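Dridel Round Food Container, Teal Lid

Home > Kitchen > Food Storage > Round Containers

Item no. 613
Availability: In stock
Ships within two working days

The Dridel round container is a plain, clear food container with a dark teal clip-down lid. It is meant for everyday leftovers, cut fruit, soup, dry goods and packed lunches. We have carried it since October, and it has become the size most people come back for when they want a second or third.

The lid fits over the rim and is held by locking tabs. Press each tab down until it clicks. To open, lift the tabs from the bottom edge and raise the lid straight up. The center panel of the lid is recessed inside the outer lip, so a second container of the same width will sit on top without sliding around.

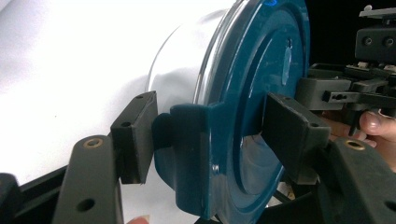 New lids can feel stiff for the first week or so. Work the tabs up and down a few times before you fill the container, and wash everything once in warm soapy water. If a tab still won't close, check that the seal is lying flat in its groove all the way around. A twisted seal is the usual cause.

Details

Diameter across lid: 127 mm
Shape: round
Lid color: dark teal
Closure: locking tabs
Seal: removable, one supplied
Country of design: Germany
Sold: singly or in a set of four

Care

Wash the lid by hand or on the top rack of the dishwasher. Take the seal out now and then and clean the groove with a soft brush. Let both dry fully before you put them back together. Do not use the lid in the oven. In the microwave, open all the tabs and rest the lid loosely on the container. Let hot food cool for a while before closing it, and don't move the container straight from the freezer to a hot surface.

Tomato sauce and curry may leave a tint on the seal. It does no harm. Replacement seals are listed under Spare Parts, and they fit the older Dridel lids as well.
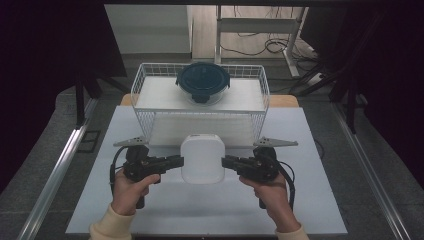

Storage takes less room than you might expect from a round shape. Two containers side by side waste a bit of space at the corners, and that gap is handy for seals, small jars or a folded cloth. We like a wire basket for this, the kind you can lift out of a cupboard in one go. The white mesh one with a flat shelf panel at the top gives the glass container a level place to stand, and the teal lid is easy to spot. Set it toward the back of the shelf and there is room left in front. Baskets are sold separately — see the Gralby range under Shelf and Cupboard.

Customer comments

"Bought one for soup and then two more. Tabs are firm. I would like a smaller size." — Fabrice Baudry

"Good container. The lid took some getting used to, but it has held up through daily use at work. The color is darker than it looked on my screen." — Lutz Meinecke

Delivery and returns

Orders over $60 ship free. Unused items can be returned within 100 days in the original box. If your container arrives chipped or cracked, do not use it. Send us the order number and we will mail a replacement; there is no need to return the damaged one.

Related items

Dridel replacement seal, round
Gralby wire basket, white
Urbańczyk dish brush
Pikutham cotton cloths, pack of three

Page last updated August 4, 2024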